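Last updated: Wednesday, November 30, 2022
By Kimie Yoshida

Week 8 Handout: Washing Small Loads at Home

Hello everyone, and thank you for such a lively discussion last class. Several of you asked me to write out the part on small top-loading machines, because a good number of you live in flats or rented rooms where a full-sized washer simply won't fit, and the textbook (as we have all noticed by now!) assumes everybody has a laundry the size of a garage. So these notes are mostly for you, though I hope the rest of the class will find something useful in them too.

Setting up the spot

Before you think about detergent or cycles, think about where the machine will stand. It wants a firm, level floor, and it wants room above it. People measure the width and the depth very carefully and then forget that the lid has to swing up, and I have visited more than one home where a shelf had to come down again for that reason. Check that the lid opens all the way and stays there while you load with both hands.

A table or bench beside the machine makes a world of difference. In the Abdelaziz unit we looked at in Week 6, the family had nowhere to put anything down, so clean things went on the floor and had to be washed a second time. A surface at hip height is comfortable for most people. If you colour-sort as you go, keep one end for lights and the other for darks, and wipe the top down before anything clean comes out.

Sorting and checking

Go through pockets, turn printed shirts inside out, and do up zips. You will remember the tissue from our February practical, and I am sure whoever had to pick the bits off those navy jumpers remembers it as well.

Bright cloths deserve a bit of caution. A new yellow or red cloth should go in by itself the first time, or with others of the same colour. To test it, dampen a corner, press it against a white rag and look for any colour on the rag. It is slow, I know, but it is a good deal quicker than trying to get a pink tinge out of your pillowcases.

Loading the drum

Drop things in one at a time, opened out, and spread them evenly around the drum. A cloth that goes in as a tight ball often comes out as a tight ball, with the middle hardly washed at all. Fill to no more than 70 per cent of the drum and leave the rest for water and movement. If you have one heavy item, such as a bath mat, put something of similar weight across from it so the spin stays balanced.

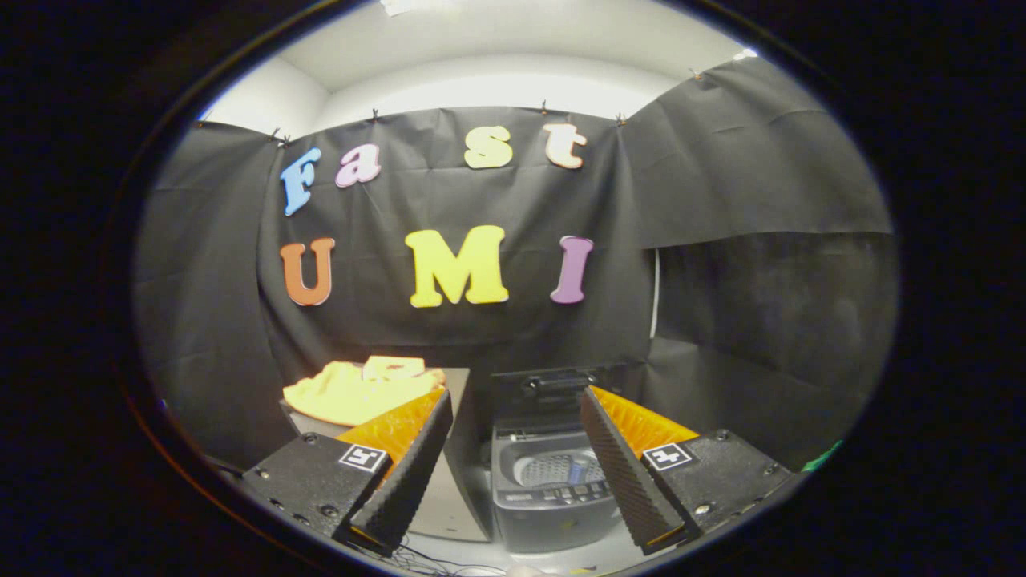 Once the load is in, run your hand around the rim and tuck down any edges or straps that have crept up over the side. Then close the lid gently and choose your cycle. On most small machines the short wash is plenty for tea towels, dusters and lightly worn shirts, and the longer one can be saved for sheets or anything truly grubby – gardening clothes, for instance. Measure the detergent with the cap or a spoon, and go lightly. Too much leaves a stiff, slightly sticky feel that people very often blame on the water.

Afterwards

Take the washing out as soon as you can and give each piece a good shake. Look over the inside of the drum for a stray sock, wipe the rim, and leave the lid up for a while so the air can get in. The small holes in the drum collect lint over time, and an old toothbrush does a lovely job on them.

For next class

Please read the Vikley notes on fabric care, page 19 onwards, and bring one item from home with its care label still attached. We will be comparing the labels in pairs, so the more faded and puzzling yours is, the better. If you missed the drying rack exercise, come and see me at the break and I will find you a spare sheet.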